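Plant Identification, Week 6
Ferns: reading the frond and raising plants from spores

Last week we dealt with seed plants. Ferns have no flowers or fruit, so most of the characters on your old checklist are no use here and you will need to look at the frond, the rhizome and the undersides.

Terms to know before the field day: the stipe is the stalk, the rachis is the continuation of the stalk through the leafy part, and the pinnae are the first divisions. If the pinnae are divided again, the smaller pieces are pinnules. Check the base of the stipe for scales or hairs. Beginners often pull off a frond halfway up and lose the part that would have settled the name. 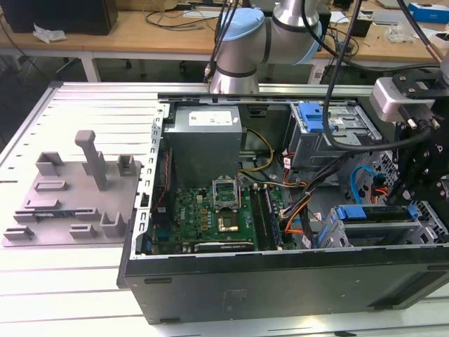
The rhizome comes next. Creeping rhizomes give scattered fronds, short erect ones give a crown or tuft. Do not dig plants up at Magbanua Gully to find out. Part the litter with your fingers, look, and put it back.

Fronds on one plant can differ a good deal. Young ones are often less divided, and fertile fronds may be narrower than sterile ones. Take notes on at least two.

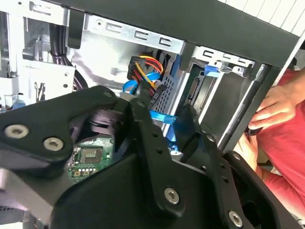
Sori are the clusters of spore cases, usually on the underside. Record their shape (round, oblong, linear), where they sit, and whether there is a flap of tissue, the indusium, covering them. Arrangement matters as much as shape. In some species they are scattered, in others they follow the margin, and in others again they form a row, spaced along the segment like the small dark holes running up the black finger in the picture. Draw the row with the midrib next to it so the distance between them is clear.
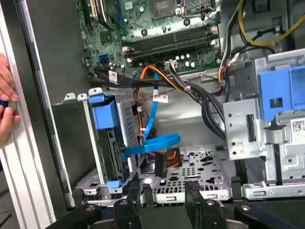

Kalliopi Obradović
Lullmont Field Botany Course
Handout revised 2022-07-07

Raising from spores

Collect a piece of frond when the sori are turning brown. Lay it face down on white paper in a dry room without draughts. Spores fall as a fine dust - tip off the chaff first, as it carries mould.

Sow thinly on moist sterilised mix, cover with glass and keep out of direct sun. A green film of prothalli comes before any fronds. Keep it damp, as fertilisation needs a film of water. The trays sown at the Jerkulgate glasshouse in December are there for you to compare.

Reading: Diltero key, couplets 1 to 16.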